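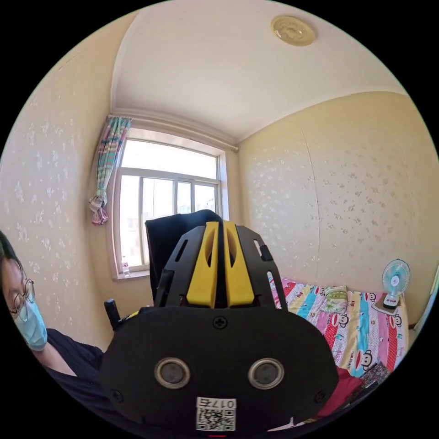
Kids' room, window end, with the striped curtain tied back and the fan next to the bed

Search the archive Search Advanced

Subject: Re: curtains for the small bedroom
From: Kaj Brøndum
To: Drarnitz home list

> We're doing over our son's room in May and I'm stuck on the curtains.
> The window is white with panes and gets sun most of the day. Do I
> need a blackout pair, or will ordinary cotton do? He also wants a
> bedspread with cartoon animals on it, and I'm worried the whole
> thing will be too busy.

We kept ordinary curtains. Ours are pastel stripes - pink, green and blue - on a plain rod above the window, and we tie them back in the daytime. They don't make the room dark. If your son wakes early, get a Ploner roller blind and put it behind them. The one I priced was 32 dollars, and you can cut it to width at home.

As for busy, our bedspread has stripes in five colors and monkey faces all over it, and the wallpaper has a floral speckle too. The paper is faint white on cream, so it stays in the background. I would keep the walls pale and let him have the animals.

Measure the rod before you order. I bought 17 inches too short the first time and had to send the pair back to Caruso, which took nearly 27 days.

A small fan on a stand by the bed has been enough for us in summer. Put the stand at the pillow end if you have an outlet there.

Kaj

Last updated: May, 7:32 p.m.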